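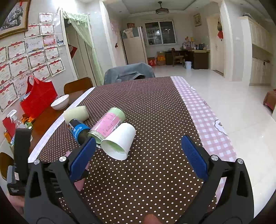
Re: [grip-list] Draft 2 of the table rules, rule 14 especially

Print this message | E-mail this message

Hi all,

Thanks for sending the draft around so fast! I read it on the bus Thursday and then again with a pencil, and I like it a lot more than the first one. Quoting the bit I want to argue with:

> Rule 14. Before recording, the work surface shall be plain,
> matte and free of pattern. Items shall stand upright. No
> person other than the operator shall be at the table.
> We took this over from the Haddad bench sheet more or less
> word for word. If anybody working in homes has a problem
> with it, please speak up before the October call.

OK, speaking up! I do nearly all my sessions for Sostex at dining tables, and this rule would throw out pretty much everything. People have polka-dot tablecloths. They have gingham edging and certificates on the wall and a coat over the chair, and that's the kind of place the gripper policy is supposed to cope with. If I strip the cloth off first I might as well stay at the bench in Caltisdale.

Same with "upright." A cup on its side is a different grasp from a cup on its base, and one turned upside down is different again (wide end down, so the pads have to come in lower and open further). I'd hate to lose those. Of the 190 clips in my last batch, 179 had at least one thing lying down when recording started, and I'd keep every one of them.

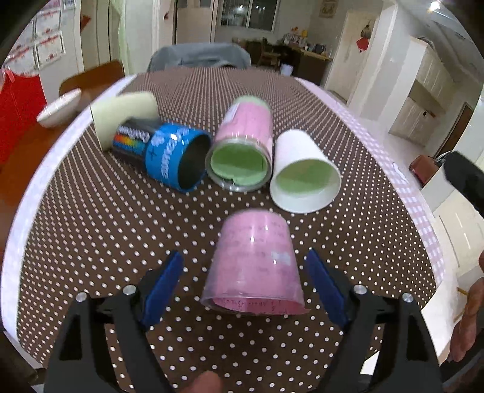 Pads on either side of the upside-down pink cup, pencil and paper at right.

And the no-other-person part... I know where it comes from, on a bench with a powered arm you want everyone back behind the tape. But ours are hand-held. I want somebody sitting there with a sheet of paper writing down what was picked up and when, and I don't mind a hand in view as long as it stays off the items and away from the jaws.

So how about this for wording:

14a. Leave the surface as the household has it. Write down the cloth or finish in the log.
14b. Items may stand, lie or be turned over. Log which. Nothing breakable on its side near the edge.
14c. A second person may sit at the table. Hands stay clear of the pads while they're closing.
14d. Operator keeps fingertips behind the jaws, every take.

I'm least sure of 14d – it may belong up with the safety rules at the front – so move it if you like. The rest of the draft is fine by me. One tiny thing, rule 2 still says "Faston rig" where I think you mean any hand-held rig, unless there's a Faston-only version I haven't seen?

I can type this up in the template if whoever has the file sends it over. Evenings are best for me, after 7.

Print this message | E-mail this message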